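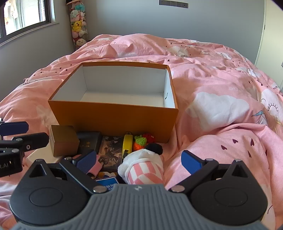
24th June

Natural dye notebook, madder again. I'm still chasing the brick red we got by accident back in November, the one Cherry Mae Javier calls Bernero red because the madder came from the Bernero shop. Same wool this time (the Vukden two-ply, scoured yesterday), same alum, but I cut the chalk down to 2 grams because last week's skeins came out chalky to the touch and I hated them!

Three skeins in the pot. Brought it up slowly over an hour and then held it there, lid off, stirring whenever I remembered. Jelle Van Beek came by and wanted to crank the heat, and I said no, please, that's how we ended up with brown -- he went off and made coffee instead.

Skein 1 is a nice warm orange, too yellow. Skein 2 went back in for another 12 minutes with a splash of the Kusuma tap water, which is much harder than ours, and wow, it jumped. Really close to the November sample. Skein 3 is still sitting in the cooling pot and I'm leaving it overnight.

Weights: batch code is 1717, and the dry weights are on the tag because I forgot to bring the notebook down. Cherry Mae, if you use the small scale, tare it twice, it drifts.

To do: buy more alum, ask Droltby if they still sell madder as whole root, and wash the strainer properly (me). Light test strips go in the south window tomorrow, half covered with card.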